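Pre-session checks, hand-held grippers, table-clearing task
Student manipulation project, Kuvgate group
Checked by: me, with Kálmán Jakab on the second pair of hands
Day: Wednesday, before the evening session

1. Finger pads
OK. Pressed each one with a thumb and tried to peel the corners, nothing moved. Kálmán thinks we should wipe them between runs as well as at the start and I'm happy to go along with that – greasy pads and crockery are a rotten mix!

2. Screws on the finger mounts
One was a quarter turn loose. Nipped it up and marked it with a dab of paint pen so we can see if it wanders. Please don't lean on these, they go into plastic.

3. Trigger travel
Full open to full close, five times each, no sticking. One squeaks (it has squeaked since October, so I've stopped writing it up as a fault).

4. Cables
Secured at the handle end. I'd still like a longer tie on the left-hand one, as it swings about when you reach across. To do.

5. Crockery
Ran a finger round every rim for chips. All fine. Plates stay stacked until the run starts, and if anything does get chipped it goes straight in the bin and not back on the pile, however small the chip. 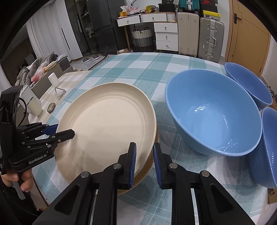
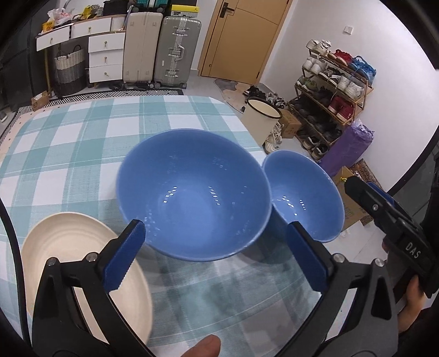

Blue pads on the fingers, and blue bowls to go with them.

6. Grip on plates
Pass, with a comment. Go in at the rim, close slowly, and keep your other hand clear of the fingers. Charoen Suksawat went a bit quick on his first try and got his knuckle nipped, no harm done, but he's now our keenest supporter of the slow close.

7. Floor and walkways
You step backwards more than you'd think on this task, so have a proper look behind you first. Shoes on, please, no socks.

8. Storage
The laptop had 300 GB free, plenty for tonight. Folder is called Pap, same as last time. We're up to 1,557 runs and I'd love to keep the numbering tidy, so please don't rename anything!

9. First aid kit
Plasters are down to four. Kálmán is bringing a new box.

Result: fine to run. Items 2 and 4 to be looked at again before next session, and I'll sign the sheet once the cable tie is on.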